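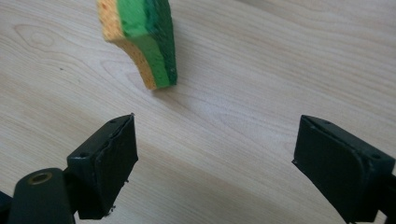
パッドは見た目が傷んでから替えるのでは遅い、というのが Meenakshi Rathore の意見であった。縁が毛羽立ち始めた時点で接着層の端はすでに浮いており、把持力の記録に変化が出るのはその後になるという。一方、Pankaj Dwivedi からは、縁の荒れだけを基準にすると交換が多くなりすぎるとの指摘があった。本節では両者の意見を踏まえて定めた、手持ちグリッパの指パッドの点検および交換手順を述べる。

図1　スポンジと手持ちグリッパの左右の指。左指のパッド上縁にわずかな毛羽立ちがあり、下縁に黒い小片が付着している。

4.2　指パッドの保守

4.2.1　対象と構成

対象は Banthorpe 作業場に置いた Werkwood 2号機である。指は左右一対の黒色ブロックで、向かい合う内面に角の丸いパッドを持つ。パッドは厚さ 5 mm の黒色ゴムシートを切り出し、指本体に接着したものである。把持対象には台所用スポンジ、布、樹脂容器を用いるが、パッドの傷みが最も早く現れるのはスポンジの把持である。研磨層の粗い面がパッドの縁を繰り返し擦るためと考えている。図1のスポンジでは、濃い緑の層がこれに当たる。

4.2.2　点検

点検は把持 210 回ごとに行う。指を最大まで開き、照明は作業時のまま変えない。最初にパッドの四辺を目視し、次に乾いた綿棒を上縁に沿って動かす。繊維が引っかかった箇所は点検票に記入する。付着した小片はこの段階では取り除かず、位置を記録してから粘着テープで採る。先に拭き取ってしまうと、縁から剥がれたものか、把持対象から移ったものかの区別が難しくなる。

指のねじ穴の周囲も同時に確認する。1月の点検では、右指の固定ねじの緩みをパッドの摩耗と取り違えた例があった。左右の指先の高さがずれると接触が片側に偏り、縁の傷み方もよく似る。このため現在は、ねじの締め付けを確認した後にパッドの判定を行っている。

4.2.3　交換の判定

判定は三段階とした。縁の毛羽立ちのみで、指で押しても浮きがない場合は使用を続け、次回の点検で同じ箇所を見る。浮きが一辺の半分に満たない場合は、その箇所だけを再接着する。半分以上に及ぶ場合、またはパッド内面に亀裂がある場合は、左右とも交換する。片側だけの交換は認めていない。新旧のパッドを組み合わせると、薄いスポンジを持ち上げる際に傾きが大きくなった。

4.2.4　交換作業

古いパッドは樹脂製のへらで角から起こす。金属の刃は本体に傷を付けるので使わない。残った接着剤はイソプロピルアルコールを含ませた布で拭き、完全に乾かす。新しいパッドは下辺を基準に合わせ、中央から外側へ押さえて空気を抜く。その後、平板を挟んでクランプで固定し、60 分置く。はみ出した接着剤は固まる前に拭き取る。これを怠ると縁に硬い段ができ、そこから再び剥がれやすい。

取り付けアームのブッシュには給油しない。初期に一度給油したところ、油がパッドの下側まで回り、左右とも貼り直すことになった。汚れは乾いた布で拭くだけでよい。

交換後は、スポンジの側面を挟んで机上から持ち上げ、空中で保持する動作を 5 回行う。滑りがなければ記録を再開する。滑りがあればパッド面をもう一度アルコールで拭き、それでも改善しないときは貼り直す。

4.2.5　運用の結果

本手順は 2021-06-21 から適用した。適用後の点検は 41 回で、そのうち左右の交換に至ったのは 5 回である。再接着で済んだ箇所は上縁に集中しており、下縁には少なかった。点検票の様式は Tomoyo Ishida が作成し、Hauwa Bako が左右の欄を分ける形に改めた。以前の様式では左右の区別がなく、傷みの偏りを後から追うことができなかった。接着剤の銘柄による差は調べておらず、布を主な対象とする3号機にも本手順はまだ適用していない。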